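I have been putting off the little cabinets since last January, when I brought them back from the big house clearance over at Burnport, and now that the evenings are so dark I've run out of excuses. They are only small, the sort of thing you'd stand on a table for stamps and string, but I do love a box with one drawer – you always know where to look!

The knob was my first love, I'll admit. A dark, round one against light brown wood, with all that wavy grain over the top and down the side, looks so handsome.

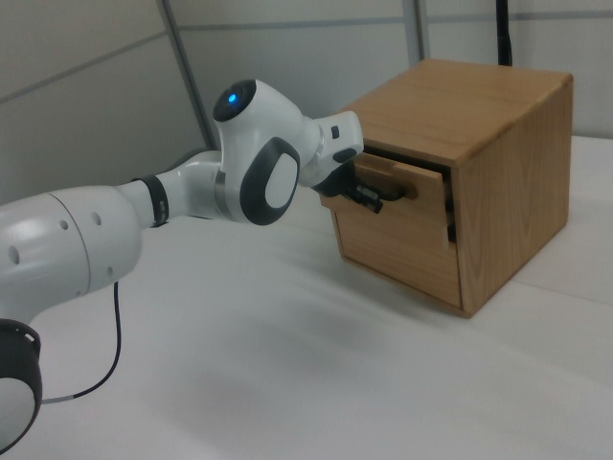
## Knob or bar?

My friend Edeltraud Tanner is firmly for bars. She has fitted them all through her kitchen in Mernel (30 of them, bless her, and she did every one herself) and she says a knob always works loose in the end. I've had knobs go wobbly on me too, so I couldn't argue very hard.

A black bar does suit pale wood, and you can get your fingers properly round it even when they're cold or floury.
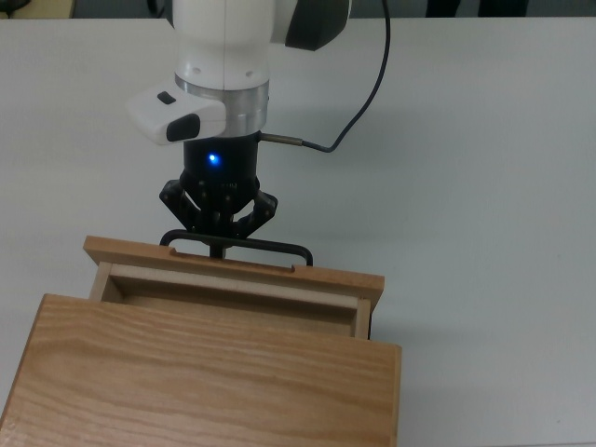
What I keep coming back to, though, is the drawer itself. If it sticks, the prettiest handle in the world won't help you, and my cure is still the stub of a plain white candle rubbed along the runners, then a good wipe with a dry cloth. My mother did the same every winter with the big chest on the landing, and it never jammed on her.

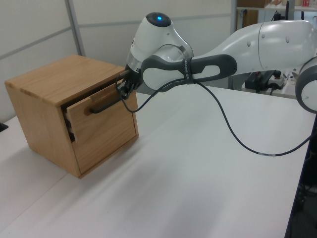

*The black bar handle, with the drawer open just a little.*

I shall probably end up with bars for the kitchen and knobs for upstairs, and Edeltraud can tut at me when she comes for lunch. Next job is the wax, once I've remembered where I put the tin.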